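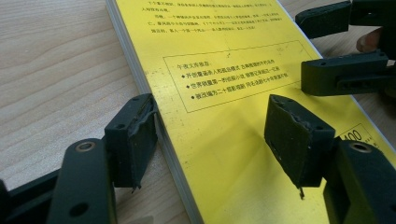

How do you clean a paperback cover without wrecking it?

Start dry, with a soft cloth, and stay dry for as long as your patience holds. Most of what people call dirt on a glossy cover is dust plus fingers, and it comes off with a few light passes from the spine outward. Keep the book shut and hold it down with your other hand, or the cloth will catch the corner of the cover and fold it for you.

## When dry isn't enough

Dampen one corner of the cloth. Damp means you wrung it out, then wrung it out again as if it owed you money. Wipe a small patch, dry it with the other end of the cloth, move on. This only goes for covers with some shine to them. Matte, uncoated ones drink water and hold a grudge.

Bright covers are the worst for showing grime. I have a yellow one that went through a July vacation in a beach bag and came home the color of weak mustard. It took 5 goes, a day apart.

## Pencil

White vinyl eraser, short strokes, all in one direction. Skip the pink one on the end of the pencil, which leaves its own souvenir. On a shiny cover, pencil usually lifts right off. What stays is the dent, and you can live with the dent.

## Price stickers

Hair dryer on low, 20 seconds, then peel from a corner at a flat angle. If the corner won't budge, warm it again and resist the fingernail. I bought a scraper from Gudport for this job and it now opens paint cans, at which it excels.

For leftover glue, roll it off with a clean fingertip. Slow and disgusting, and better than anything in a bottle.

If the price is printed on the cover, it's staying. I mention this as someone who once warmed a barcode.

## Page edges

Squeeze the book shut and brush along the edges with a dry paintbrush, top edge first, where the dust sits. A makeup brush works too — one you don't plan to use again. Gray edges on an old paperback are mostly age, and sanding them (people do) is a lot of mess for a book that cost less than the sandpaper.

## Shelving a thick one

Upright, snug, spine straight. A fat paperback left leaning will take on the lean for life. If you're short on neighbors to hold it up, lay it flat with nothing heavy on top. My Larix shelf has 131 books on it and a visible opinion about that, so the thick ones go at the ends over the brackets.

Keep them out of the window. Red spines fade first and yellow isn't far behind.

Next up: cookbooks, and what to do about the butter.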